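Jersey drive fills up fast at Clasville clubhouse

2019-12-16

The team kit collection at the Clasville clubhouse is nearly through sorting, organizers said. 474 pieces handed in so far, jerseys mostly, from the Anulden youth league and two school teams. Still coming in.

Sorting is going on in the small side room off the hall. Red kit first, then the rest. 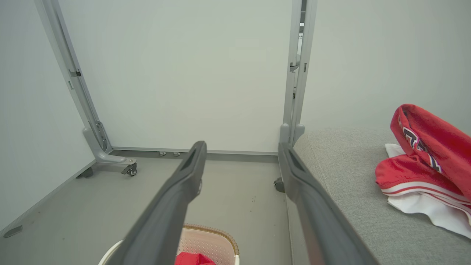 Red jersey on the sofa and laundry basket on the floor in the sorting room.

Dušan Mujić is running the drive for the third year. He wants everything washed before it goes out, and says people should please check the pockets. "We found 19 mouthguards in October," he said. "Keep them."

Shirts with names or lettering on the front are fine, they get used for practice. Torn ones go to the rag bin. No boots this year, there is no were to store them.
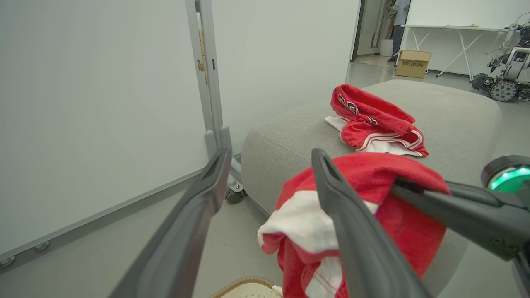

Striped trim tends to bleed onto the white parts, so red items get a cold wash on there own. Anyone with a spare hour and a washing machine can take a bag home, ask at the front desk.

Money is short too. The drive has $2,479 for postage and detergent, and the bags for Verkau still have to be shipped. Drop-off is at the Siriwardena Street door, 3 to 6 p.m., until the end of the week. Bags tied please, sizes marked on the outside.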